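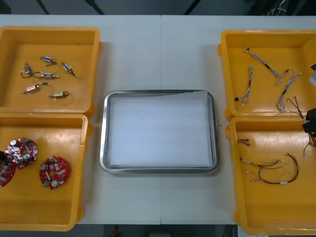 Yellow bins, steel tray: is this a system or just a habit?

Govska Bench Forum > Workshop Layout > Small Parts
Started April 2022

solderwick wrote:
I've finally cleared the drawers. Solenoids in one yellow bin, the round red boards in the bin below, wire harnesses across on the right, and a steel tray in the middle with a white liner, where whatever I'm checking goes. Everything is within reach and the bins are shallow, so I can see the bottom of them, which is more than I could say for the Tirora drawer cabinet.

My wife says it looks like a buffet. I've decided to take that as praise.

What I can't settle is the harnesses. The solenoids stay where they're put. The harnesses get together when my back is turned and come out as one large harness. Do I coil them, bag them, hang them up or admit defeat?

fettle_and_file wrote:
Shallow bins are for people who like looking at their parts. Deep bins are for people who own some. I have a Dewulf rack with 52 drawers, every one labelled, and I can put my hand on any connector in the shed.

solderwick wrote:
You posted in August asking if anyone had seen your crimp pliers.

fettle_and_file wrote:
They were in drawer 3. Under P.

mudlark997 wrote:
I'm with solderwick on the bins and against him on the boards. Bare circuit boards piled in ordinary plastic would make me itch. Get an antistatic tub for those, or at least bag them one by one. The solenoids can rattle about as they please, provided the leads aren't being bent back and forth every time you rummage.

solderwick wrote:
Fair. The boards are all scrap from Daretti ticket machines and I only want the connectors off them, but I take the point for anything I hope to see working again.

On the harnesses, I have at least started grouping by wire colour. Blue and white twisted ones with the white plug are one family, then the red and black ones with a green and yellow twisted pair. They still tangle, but now they tangle with relatives.
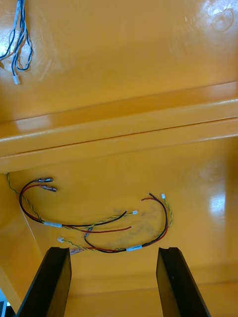
bakelite_bill wrote:
What's the best way to stop short harnesses tangling if you haven't got room to hang them?

mudlark997 wrote:
Fold each one in half, then in half again if it's long enough, and put a turn of paper tape round the middle. Lay them all the same way in the bin with the plugs at one end. Don't wind them tight round your fingers, as the twisted pairs will spring open and grab the next one.

fettle_and_file wrote:
Or a drawer each.

bakelite_bill wrote:
I have a shed, not a cathedral.

heatshrink_hattie wrote:
Can I put in a word for the tray? I spent years checking leads straight on a dark bench and losing terminals into the gap at the back. A white liner made more difference than my magnifier did, and the magnifier was expensive. Red and black show up beautifully. You can follow a lead all the way to its crimps and see if the insulation is nicked.

fettle_and_file wrote:
White shows the dirt.

heatshrink_hattie wrote:
Yes, I change it. It's a sheet. The fitted rubber mat I had before needed scrubbing with a toothbrush and I did it twice in its life.

solderwick wrote:
The tray is staying. One harness at a time, laid out loosely, red and black terminals where I can get at them, yellow and green pair off to one side. Then it gets Hattie's nick check and goes back in the bin folded the mudlark way.
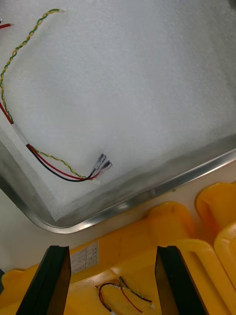 What I'm changing (edited into the thread so I don't lose it)

Boards into antistatic bags, even the scrap ones, for the sake of mudlark's skin.
Harnesses folded and taped, plugs all at one end.
Solenoids left alone.
Spare liners kept under the bench.

fettle_and_file wrote:
You'll be wanting labels on those bins.

solderwick wrote:
I can see what's in them.

fettle_and_file wrote:
You can see it today. I had 2000 washers I could see once.

bakelite_bill wrote:
Which drawer are they in now?

fettle_and_file wrote:
W. Or F, for fixings. I'll have a look after tea.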